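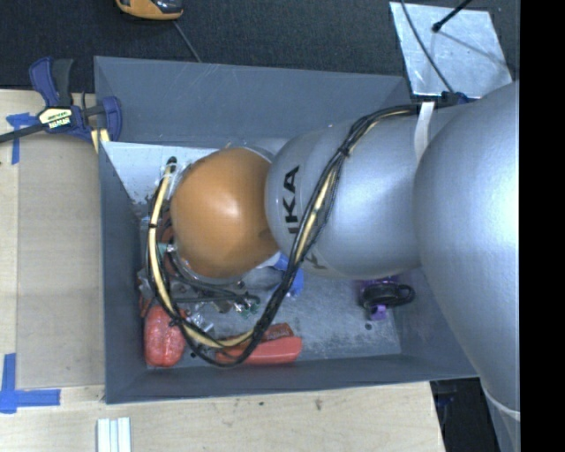
Bin picking with mixed objects. The bin is clamped at the corner and the sheet beside it is marked in blue tape.

Skoline Bin Picking Class Set
Item 322
By Irneck Classroom Equipment
Page updated 5 Jun 2018

Overview | What's in the set | Specifications | The project | Competition use | Spare parts | Ordering

Overview

The Skoline Class Set is a bin, a set of objects and a project guide for student groups that already have a robot arm and want to teach it to pick things out of a pile. It is sold to high school clubs, college classes and teams preparing for the Nireck Student Picking Challenge.

The set does not include an arm, a gripper or a camera. It works with most bench arms that have a reach of 900 mm or more. Smaller arms can use the bin if it is placed close to the base, but they may not get into the far corners, and you will lose some of the later exercises.

We started making the set after Chanida Panyasiri asked us for a bin that would hold up for a full year in her robotics class at Tanasarn Technical College. Her students had been using a storage tote from the supply closet. The walls flexed when the gripper touched them and the tote slid across the table, so every group spent the first part of the period measuring again where the bin was. We made her one heavy bin, then a few more, and the project guide grew out of her class handouts.

What's in the set

One picking bin, gray, with sloped walls
One bar clamp
One roll of blue marking tape
18 objects in a drawstring bag
Project guide, printed and spiral bound
Score sheets for the Nireck rules
Cardboard drop sheets, flat packed

The objects are everyday shapes in different sizes, colors and finishes. Some are hard and smooth, some have handles or loops, some are soft, and some come in clear or shiny wrapping. The exact items change a little from batch to batch, as our suppliers change theirs. Every batch is sorted so that each bag has the same mix of easy, medium and hard objects, and the list for your batch is inside the back cover of the guide.

You can add your own objects. Most classes do by the second month. Keep each one under 300 g and make sure it has no loose small parts that could end up in the gripper.

Specifications

Bin material: molded plastic, gray, solid color through the full thickness
Walls: sloped on all sides, no lid
Rim: flat, suitable for clamping
Clamp: bar type, one-handed
Tape: blue, low tack, removes from sealed wood without marks
Heaviest object supplied: under 300 g
Smallest arm reach recommended: 900 mm
Power: none needed

The bin floor will scuff. Grippers and objects scrape it every time the arm reaches low, and after a few weeks of use it will have pale wear marks all over. This does not weaken the bin. Some teams find that their vision code, trained on a clean bin, begins to report objects where there are only scratches. The guide has an exercise on this and we suggest you leave the marks alone. A kitchen scrub pad will take off the lighter ones if you need to.

Setting up

Put the bin on a flat table within reach of the arm. Have a student jog the arm by hand control, slowly, to all four inside corners with the gripper held above floor height. If any corner is out of reach, or if the arm has to fold back on itself to get there, move the bin and try again.

When the position is good, clamp the bin to the table and run tape around the corners. Tape goes on the table, not on the bin. With the corners marked you can take the bin away at the end of class and have it back in the same place the next day, close enough that a short calibration check will do.

Lay a drop sheet beside the bin on the side you want the arm to place things. Tape its corners too. The sheet gives students a clear target and is softer than the table for anything dropped from too high.

Cables and hoses on the arm need some thought before anyone runs a program. With the gripper deep in the bin, a bundle that hangs in a loop can drag across the objects or catch on the rim. Turn the wrist through its full range with the bin in place and watch the loop the whole time. Tie the bundle to the arm at two points or more and leave enough slack for the wrist to turn. Groups that skip this step usually come back to it later with a pulled fitting.

Keep hands out of the bin while the arm is enabled. The guide uses a simple call and answer between the student at the controls and the student loading objects, and we ask teachers to stick to it even when the class has gotten comfortable.

The project

The guide is written for groups of three or four students, meeting twice a week. It is divided into six units.

Unit 1. Reach and place. One object, known position. Students program a pick and a place by hand and write down how far off each placement was.

Unit 2. One object, unknown position. The camera is added. Students find the object by color against the gray floor and send its position to the arm.

Unit 3. Several objects, none touching. The program has to choose an order. The guide asks for two ways of choosing and a comparison on the same layout.

Unit 4. Touching and overlapping objects. Color alone stops working well here, mainly where two red items lie against each other or where something is half under something else. Students can use depth, shape, or a trained model if the class has covered that.

Unit 5. Hard objects. Clear wrap, shiny surfaces, loops and handles. Students are asked to keep a failure log with a cause written next to each miss.

Unit 6. The full bin. All objects from the bag, tipped in at random. Groups write their own test plan and give a short report to the class.

Units 1 to 3 can be done in any programming language your arm supports, and the guide gives the steps in plain words instead of code. Starting code for the later units is available to teachers by email.

At Tanasarn the class begins Unit 1 in October and runs through the spring. Ms. Panyasiri's notes for teachers are printed in the back of the guide. A few of them are repeated here.

"Let them use the worst gripper you have first. If they start with a good one they don't look at the object before they try to pick it."

"Do not let a group change the camera mount and the code on the same day."

"Walls take more time than objects. Anything lying against the wall needs its own plan, and I now give two full class periods to it."

Competition use

The bin meets the Nireck Student Picking Challenge rules for the junior and open divisions. The rules call for a gray bin with sloped walls, fixed to the table, and the bin may not be changed in any way that helps the robot see or hold the objects. Tape on the table is allowed. Tape inside the bin is not.

A run in the open division starts with the bin loaded by a judge. Teams score for each object placed fully on the sheet and lose points for objects dropped outside it. Touching the arm or the bin during the run ends it. Current run times and point values are on the score sheets packed with your set. If you bought your set in an earlier season, write to us and we will mail new sheets at no charge.

The judges use their own objects. Practicing only with the ones in the bag is a common mistake for first-year teams. Swap bags with another group, or have someone outside the team bring things from home.

Spare parts

322-B Bin only
322-C Clamp only
322-O Object bag, same mix, current batch
322-S Drop sheets, pack
322-T Marking tape
322-G Project guide, additional copy

Objects wear out at different rates. Wrapped ones go first, followed by anything soft. We do not sell single objects, but the guide lists the type and size of each one so that you can match it at a store.

Questions we get from teachers

Can two groups share one set? Yes, if they work at different times. The tape marks should be labeled if both groups use the same table.

Will a suction gripper work? On most of the objects, yes. Items with loops or loose, uneven surfaces are difficult with suction and some cannot be picked that way. A finger gripper has trouble with flat items on the floor. A tool that combines both will cover more of the bag but adds hoses and wiring at the wrist, so read the section on cables above.

Does the bin need to be bolted down? One clamp is enough for light contact. If your arm is large, or if students are still working out their floor height, add a second clamp on the opposite corner.

Is there a white bin? No. We tried one and the glare from the room lights made Unit 2 much harder than we wanted.

Ordering

The set ships in one carton. Schools may order by purchase order or card. Allow two weeks for delivery, and longer in the month before the school year starts. Sets bought for a class come with one guide per carton, and teachers may copy the student pages for use in their own school.

The bin is covered against cracking for three years. Scuffs, scratches and worn objects are not covered.

To order or to ask for the teacher code, use the contact form and give the item number and the name of your school.

Related items: Skoline Sorting Tray, Skoline Camera Post, Skoline Conveyor Class Set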